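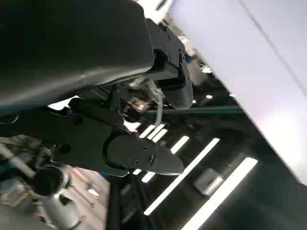 Vosunel 300 Hand-Crank Coffee Grinder

We've been grinding our morning coffee with the Vosunel 300 since July and we are very, very fond of it. It's a proper hand grinder (no plug, no battery, no app) with a folding handle and a body that sits nicely in the palm, and it makes the kitchen smell wonderful before the kettle has even clicked off.

The burrs are steel and cone-shaped, and they are sharp out of the box. Light roasts are hard little beans and plenty of hand grinders make you fight for every turn, but this one just gets on with it! You'll feel a bit of resistance for the first few cranks and then it settles into a lovely steady crunch.

Setting the grind

The dial is underneath the burrs, so you take the jar off to reach it. Turn it clockwise until it stops, gently, and count clicks back from there. Our own settings, for what they're worth:

Stovetop pot: 6 clicks
Cafetière: 19 clicks

Filter sits between the two and depends a lot on your papers and how you pour, so have a play. If the cup tastes sour, go a click finer. If it's harsh and dries your mouth out, go a click coarser.

What's in the box

Grinder with folding handle
Screw-on glass jar
Lid for the jar, so you can grind the night before
Cleaning brush
Cotton drawstring bag

Size and filling

The hopper takes enough beans for two good mugs. Don't pack it right to the brim or a few will hop out when you start cranking (they always end up under the fridge). The jar holds more than the hopper, so you can fill the top twice before emptying it.

Cleaning

Brush the burrs out once a week. Every month or so, take the whole thing apart: handle off, cap off, then lift the shaft straight up and keep hold of the small spring. Lay the parts out in order as you go and putting it back together is easy. The jar and lid can go in the dishwasher. The burrs must stay dry, so no rinsing, please.

Colours and spares

It comes in cream, moss green and a dark red called Krasniqi, which is the one we have on our own shelf. Spare jars and brushes are kept in stock. The Flatelard travel case fits it too, with room for a folding dripper alongside.

The guarantee covers the burrs and shaft for 5 years. Glass jars aren't included, but replacements are cheap and the thread is the same on every version.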